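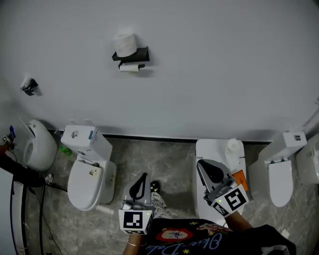
Bathroom shopping is finally getting fun in Bainbridge, and I get to be the one to announce it! Gakmont is opening a bathroom showroom this August, and I've been bugging our team for a place like it for ages. Most people buy a toilet from a tiny photo on a website, then live with it for years. We'd like you to see a few next to each other first, the way we have a traditional two-piece with a chrome flush button along the same wall as the smart models. There's even a black paper holder with a shelf on top, and I want that one for my own house (the spare roll finally gets a home).

The showroom covers 2,000 square feet and will carry 59 toilets from Drotia and Pritora, from plain tank models to the fancy ones with all the settings. Prices start at $483. Come in, sit down, lift the lids, ask us the awkward questions – we've heard them all!

The first 100 customers to order a toilet get free delivery anywhere in Bainbridge, and we'll haul your old one away too.

**Press contact:** Gakmont Showroom Office, Bainbridge. Media visits before opening day are by appointment.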